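Notebook, suturing bench
2024-09-15
Seul-gi Song

Today I worked on the house rules for needle handling, because the draft from June is too general. It says "handle the needle with care" and this can't be checked by anyone. A rule in our notebook should be written so that a second person can look at a recording and say yes or no.

I keep the numbering from the Lumport draft, so the old log sheets still match.

Rule 1. The needle is held by one driver or by two, never by zero while an arm is moving. If it must be put down, both arms stop first and the operator says "down" aloud.

Rule 2. Jaws stay inside the camera view. If a tip goes out of the view, stop, and bring the camera to the tip. Do not bring the tip back blind.

Rule 3. Cut thread ends are removed before the next stitch begins. Medari wanted to remove them only at the end of a session, to save time. I do not agree. A short dark end on the tissue is easy to confuse with the tail of a live stitch, for a person and for the tracking also.

Rule 4. Speed limit near tissue is 12 mm per second at the tip. In free space it is 100. The Zaltau controller accepts a higher value without any warning, so please read the number back after you type it.

Rule 5. Pull thread along the line of the stitch and watch the edge of the cut. When the edge lifts, stop pulling. 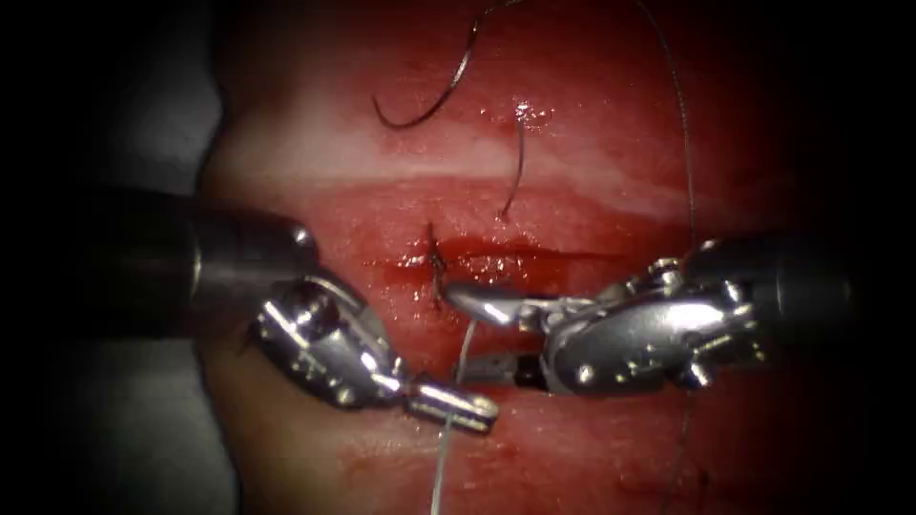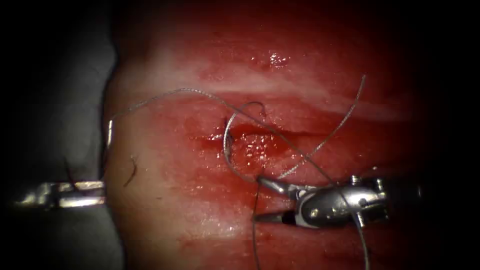
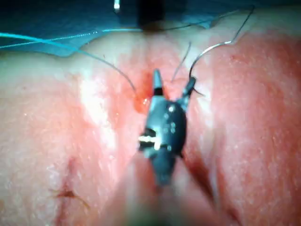

Suturing work at the instrument tips. Second picture: curved needle held in the right driver, over the open incision.

Rule 3 needs a better wording after I looked at these again. In the first picture there is a short dark thread segment just above the incision, and in the second a small dark curved piece on the left part of the tissue. Are both "cut ends"? I would say the second one looks like it, the first I can't decide. So the rule should say: any thread piece you can't follow to a needle or to a stitch is treated as a cut end. Farahani, please check if this is too strict.

Also for Rule 2: the view must show both tips during a handover. In the third picture the second instrument is blurred at the top and only the end of its shaft can be seen. This view is good for looking at the jaws near the needle. It isn't enough for judging a handover, and the reviewer should ask for another view. I will add a line about this.

Log format stays the same. One line for each stop, with the rule number first, then the time, then a few words. Please do not write "operator error" in the words field. Write what the arm did.

Recording 3028 has a stop marked with no rule number. I listened to the audio two times and I think it is Rule 5, but I was not at the bench, so I left the field open.

To do:
New text for Rule 2 and Rule 3, send to Farahani
Ask Medari if the read-back in Rule 4 can be made a dialog
Decide how long we keep recordings. 200 days was the old number, I don't know who chose it
Print the sheet in larger letters, the present one can't be read from the console chair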